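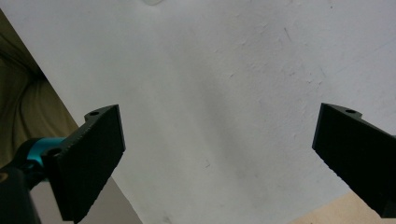 Ticket subject: Blistering and hairline creases in white finish coat, second-floor corridor
Requester: Parisa Zamani, Facilities Office, Crichton Building
Assigned to: Gadero Coatings Support
Product: Warex interior wall paint, matte white, over Zasley primer
Status: Resolved
The Facilities Office reports that the finish coat applied to the corridor in August has lifted in several places along the north wall. The wall was skimmed, primed and given two coats by the building's own maintenance staff. The defect the office wishes to correct is of the same general kind as the mottled white surface in the attached picture, with faint creases, tiny raised flecks and a few short scratch-like marks. Cleaning with a damp cloth has made no difference.

Entry 1, Gadero Support
Thank you for your report. Please confirm the drying time allowed between the primer and the first coat, and whether the corridor heating was in use. Please also press a strip of masking tape firmly onto an affected area, pull it away sharply, and state which layers come off with it.

Entry 2, Facilities Office
The primer was left for 45 minutes. The heating was on throughout and the thermostat was set to 70 degrees. The tape removed both coats and the primer together, leaving bare plaster with a chalky feel. The same test on the south wall removed nothing. The south wall was not skimmed.

Entry 3, Gadero Support
The tape result indicates that the primer did not bond to the new plaster. Dust left after sanding is the usual cause. The short drying time may have added to the creasing but would not by itself bring the primer away from the wall. A third coat should not be applied over the present finish.
Recommended procedure:
Scrape all lifting paint back to a firm edge.
Sand the edges, vacuum the wall and wipe it with a barely damp sponge.
Allow the wall to dry overnight.
Apply one coat of primer, thinned as directed on the can for new plaster, and leave it for 9 hours.
Repeat the tape test before any finish coat is applied.

Entry 4, Facilities Office
The procedure was completed on the section beside the stairwell. The tape came away clean in all locations tested. The office requests approval to treat the remainder of the north wall, and asks whether the cost, estimated at $1,000, falls under the product warranty.

Entry 5, Gadero Support
Approval is given to proceed. The warranty does not extend to surface preparation, and the labor cost cannot be reimbursed. Replacement primer will be supplied without charge and sent to the Crichton loading dock, marked for the attention of Ms. Zamani.

Entry 6, Facilities Office
Primer received. The remaining work has been scheduled. The ticket may be closed.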